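Pistard Sign Blanks & Panels
Ordering and Shipping FAQ

Quick answers, the ones we get by phone all day. If yours isnt in the list, call or email and ask for Ritu Rathore (quotes) or Olaia Segura (shipping).

Who can order?
Anybody. Sign shops, trade show builders, schools, one guy with a truck to letter. No trade account needed for stock sheets. Trade account does get you the better price list though.

What's the minimum?
2 sheets for stock colors. Custom cut, no minimum, but there's a setup charge and it hurts on small jobs. Better to bundle.

What's the difference between Grulis and MacRitchie sheets?
Grulis is our foam-core PVC. Light, cuts with a knife in the thinner gauges, takes vinyl well. MacRitchie is the aluminum-faced panel. Stiffer, costs more, for anything going outside for years. Window display for a month? Grulis. Building front? MacRitchie.

Can I print direct on it?
Yes, both. Flatbed UV is what most customers run. Wipe down first with isopropyl, let it flash off. Do a test corner, every time. Inks vary, we can't promise for all of them.

Do you print?
No. Blanks and panels only. We can give you names of shops near Traltidstead that do.

How do I send sizes for custom cutting?
Width first, then height, in inches. Email or the web form. Photos of a napkin sketch are ok if we can read the numbers. PDF or DXF for shapes. Tell us if the size is finished size or if you're trimming after. 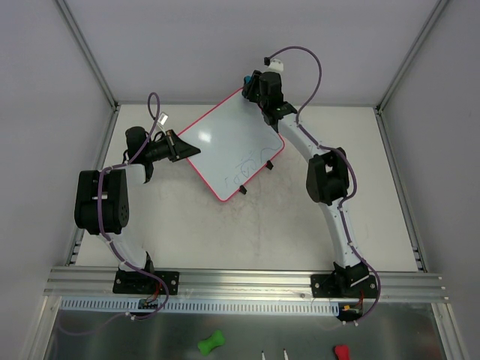
Straight cuts usually go out with the next day's freight. Shapes, routed letters and anything with drilled holes take longer, and Ritu will put the lead time on the quote. Please don't book an installer off a guess.

How accurate are the cuts?
Good enough for framing and channel. If you need tighter than normal, say so on the order, not after. We'll tell you yes or no.

My sheet came bowed. Defective?
Probably not. PVC moves with heat. Lay it flat overnight indoors, protective film on, then look again. Still bowed in the morning, call us. Don't store it leaning, ever.

Film on or off?
Leave it on till you're ready to print or mount. In direct sun the film bakes on and it's misery to peel. Not covered under returns, sorry.

How do you ship?
Full sheets go on a pallet, freight. Small panels go by parcel, flat packed with corner gaurds. Pickup at the Traltidstead dock till 4 pm, use door 134 on the side, not the front office.

Box was damaged. Now what?
Write it on the driver's paperwork before you sign. Take pictures. Email Olaia same day with the order number. If you sign clean we can't do much with the carrier.

Returns?
Full uncut sheets, film on, yes. Restocking fee applies. Custom cut, no.

Quantity pricing?
Starts at 2000 square feet per year on a trade account, any mix of Grulis and MacRitchie. Ask and we'll check where you're at.

What's the item number for plain white?
1031. Most ordered thing we have. Put the thickness after it on your PO or we have to call you.

Price list changes?
Once a year, in May. Quotes written before that are good untill the date printed on them.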